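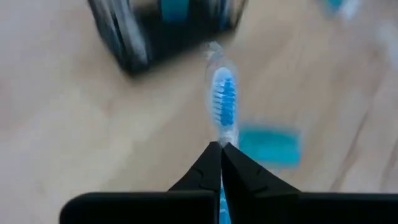 Bench Rules for Two-Arm Stations: Frequently Asked Questions

Last updated Saturday, December 8, 2018

These answers cover the tabletop stations in the Flostden workshop. They apply to staff, students and visiting operators. If a rule on this page and a note taped to a station say different things, follow the stricter one and tell Eino Saarela.

Who is allowed to run the arms?

Anyone who has done the bench introduction and been signed off by Eino or by Vinh Khổng. Sign-off is per station type. If you learned on a one-arm station you still need a short session before you run two arms, even if you have years of experience somewhere else.

Can I work alone?

During the day, yes, as long as someone else is in the room and knows you are running. After hours there must be 2 people signed in, and one of them has to be free to press stop. Wearing headphones counts as not being free.

What objects can I put on the table?

Small, light household and lab items are fine: toothbrushes, markers, tubes, vials with caps, small boxes. Nothing sharp, nothing made of glass, nothing over the payload on the station card. Anything that has held a chemical or a medicine stays out, including containers that look clean.

If you want to use something that isn't on the approved list, put it in the tray marked Balton with your name and station. Vinh checks the tray most mornings.

Do tubes and vials have to be empty?

Yes, with one exception. Plain water is allowed if your task is about handling liquids and you have told us beforehand. Caps go on before the arms are powered, and spills are wiped up with the power off.

How do I hold a thin object such as a toothbrush or a pen?

Start at low grip force and raise it one step at a time until the object stops slipping. Grip the handle or neck. Bristles and pen tips wear down the finger surfaces and leave bits behind. Check the fingers between sessions and wipe them with a dry cloth. No solvent.

Brushes used on the bench are bench brushes forever. They go back in the bin with the other props.

How close can the two grippers get to each other?

The default setting stops both arms if the software predicts contact. Leave it on. For handover tasks, where the grippers have to meet over the middle of the table, you can ask for the reduced-distance profile. It comes with a lower speed limit and you may not raise the limit yourself.
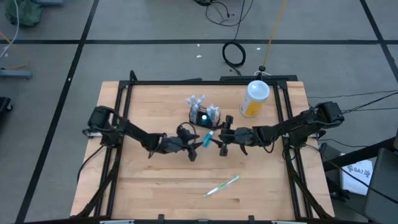

Before the first run with that profile, move each arm through its part of the task on its own while the other is parked. Then run both together at the slowest speed. If either arm does something you didn't expect, stop and start the check over from the beginning. We had two bent fingers in July and both came from skipping this step.

Where should I stand?

Outside the reach of both arms whenever they are powered. The reach is printed on the station card, and it is farther than most people guess when the arms are folded in. Don't lean over the table to nudge an object into place. Stop the arms, wait for the light on the controller to change, then reach in.

What about cables?

Arm cables need enough slack for the full range of motion and no more than that. Move each arm to its farthest point by hand before you power up and watch what the cable does. Cables on the floor should be coiled or run along the wall side – never across the spot where the operator stands. If you need an extension, ask for one. Please don't borrow from the next station.

Do I need to reset the table after every run?

Yes. Take out the objects you don't need, check that the clamps are tight, and put the rest back at their starting positions. Loose items at the edge of the table tend to end up on the floor.

How often are the stations inspected?

Every 100 hours of powered time for joints, fingers and clamps. Every 3000 cycles for the gripper motors. The Nonix logger keeps both counts, so don't unplug it to free up a port. A station that is past due gets a red card and can't be used until the card is removed by Eino or Vinh.

Something went wrong. What do I report?

Report any contact between the arms, any contact with a person, any dropped object that broke, and any stop you didn't ask for. Use the Duan form on the shared drive within 4 hours. A couple of sentences is enough, plus the station number and the run name. Leave the station as it is until someone has looked at it – powered off, but with the objects where they landed.

Can I get an exception to a rule?

Sometimes. Write to Eino with the task, the station and the dates you need. Exceptions are given in writing and end on the date stated in the reply.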